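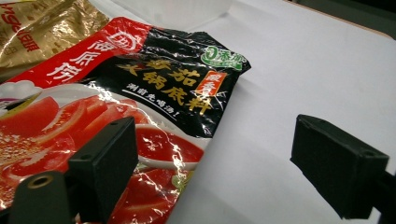 Haidilao tomato hot pot soup base, with a second, gold-coloured package behind it.

Progress report to the Krawczyk fund
Clollthorpe community kitchen, Monday groups
7 November 2022

Dear Mrs Makowska,

I send you the report on the shared dinners for the period from June until now. The grant was 1,000 pounds and we have spent 979. The receipts are in the folder which I gave to your office in Zerkdale.

The biggest change is in the dry store. In June the soup bases, noodles and sauces stood together in two cupboards, and the cooks lost much time with searching. Now each kind of food has its own shelf, with a label in English and, where the package is in Chinese, the Chinese name also. For the tomato base we copied the yellow title, 番茄火锅底料, so that a person who does not read Chinese can compare the signs. This works well for the boxes, but foil packages are more difficult – they slide and fold, and the label on the shelf does not help if they fall behind. We have ordered wire baskets from Imasa and still wait for them.

Hot pot is the dinner which people ask for most. The tomato base is the favourite of the families. On the package there is a line, 涮前先喝汤!, which tells you to drink the soup before you dip the food, and now we serve a small cup to each guest at the start. The older guests like this custom very much. The children less.

One thing is not finished. The allergy list must show the ingredients of every product in English, and the translation is done for the sauces only. The soup bases come next, I hope before Christmas.

For the next period we ask for 90 pounds for bowls with lids and 100 for a second electric hob. If the hob is not possible, the bowls are more urgent.

With kind regards,
The kitchen coordinator, Clollthorpe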